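Week 3: Pricing a holiday let

Treat any published weekly rate with suspicion. It tells you what an owner hopes for, and very little about what guests paid.

Take the Pultport flat. The August rate is 500 a week, but the 100 cleaning fee sits on another page. Prasora leaves the fee out of its search results – so the flat looks cheaper than it is.

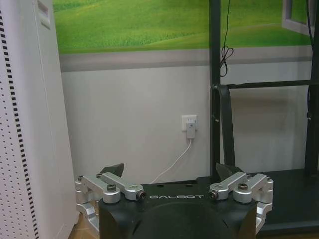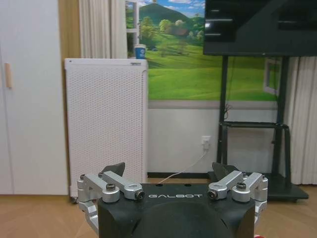
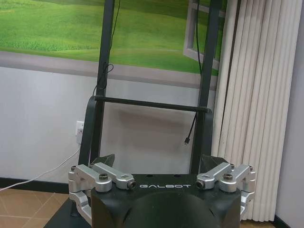 Occupancy claims

Pidura says its lets were booked for 218 nights. Ask whether owners' own stays are in there. The brochure is silent on this, and I would not use the figure in an essay without saying so.

For Tuesday: read the Cheng handout and work out the full cost of a week at Pultport in August. Bring your workings.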